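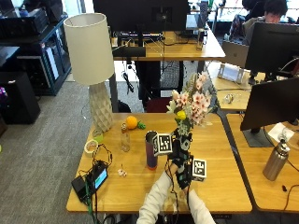

What was agreed about the artificial flowers for the Folstead front desk? One bouquet in pale pink with a single yellow flower will be kept, and the remaining stems go to the Eltness office.

Item 3. Desk arrangements
Rhodri Phillips reported that more than 70 stems were in storage - most of them unsorted. Members approved the purchase of 11 vases from Skyrme. Table lamps will remain at the back corner of each desk.

Action: R. Phillips to confirm delivery for Saturday, 10 a.m.

The item was closed and the minutes of the August meeting were accepted.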